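Speaker notes - reviewing the Wusuvholm two-arm bench cell
Session length: 40 minutes including questions. Slides are numbered but I skip a few, so follow the headings.

Opening

Good morning. I was asked to talk about the Wusuvholm cell, which Hastton have been selling as a complete kit since November. We had one on trial for 7 weeks. I'm going to cover what comes with it, what it was like to set up, what we used it for and whether I'd buy one.

I should say at the start that we paid the normal trial fee and nobody at Hastton has seen these notes.

What you get for the money

The kit comes as two crates and a flat pack. Two arms, grippers, the framing, wall panels, a rail for the arm bases and a set of cables. The software is Protadska, on a yearly licence, and the first year is included. After that it's 891 dollars a year per cell. I'll come back to that because it caught our finance people out.

Say here: the quote does not include freight. Ask for it in writing.

Assembly took two of us a day and a half. The frame went together easily. The wall panels are labelled on the back and the labels are small, so have a torch handy. The cable routing diagram in the manual is for an older version of the arm and we gave up on it. Hastton emailed us a newer one by the next morning.

Pause for anyone who has built one. Last time I gave this talk somebody had a better way of squaring the frame and it was worth hearing.

What we tried it on

We test for small-goods handling, so the work is mostly household and kitchen items. Boxes are easy and every vendor demos with boxes. I wanted bottles lying down, clear containers, and glassware standing behind them where an elbow can get at it.

Slide 9. Leave it up for a minute and let people look before talking. The left gripper is closed on the light blue bottle, with the yellow one lying right up against it. The right gripper is open over the small clear box with blue edges. Point out the wine glass hanging from the rack at the back, then talk about reach.

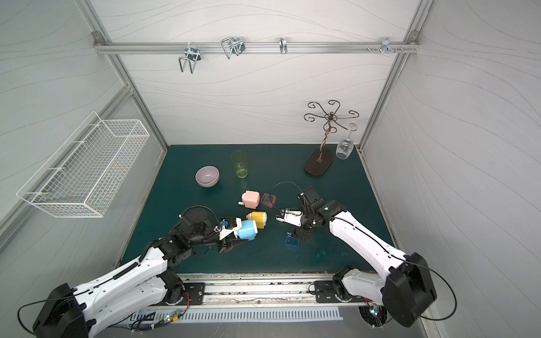 Results

We logged 800 picks over the trial. I'm not giving a single success figure because it depends so much on the item, and I don't trust one when a vendor gives it to me.

Bottles on their sides were good. Two bottles touching were slower, as the planner tends to back off and come in again from another angle. It gets there but you wouldn't want it in a hurry.

Clear containers were the weak spot. Protadska loses the edges under strong overhead light. Turning one bank of lights off helped more than any setting in the menu.

Glassware we ran at the lowest speed. We had one breakage, and that was me knocking a tumbler off a trolley.

Compared with the Hirano

Some of you have the Hirano single-arm cell, and I've been asked about it every time. The Hirano is quicker to set up and the manual is better. If all your work is pick and place, stay with it. The second arm earns its keep when one item has to be held while something is done to it - caps, lids, bags.

Support is a draw. Both answered within a working day. Hastton's phone line closes at 4 pm, which is a nuisance if you run an afternoon shift.

Running costs and niggles

Gripper fingers are a wear item. We went through one set. Spares come in pairs only.

The rail picks up grit. Put a wipe-down on the daily checklist.

Protadska needs a restart after every update and doesn't warn you. We lost a morning's log that way.

Go back to the licence fee here. If the licence lapses, saved programs will still run but you can't edit them.

Would I buy it?

For a training room or a test lab, yes, at the quoted price with freight sorted out first. For a packing line, no. It's too slow on mixed items at the moment and I'd wait for the next planner release.

Questions. The parts list and our settings file are on the handout, so send people there for anything to do with lighting or speeds.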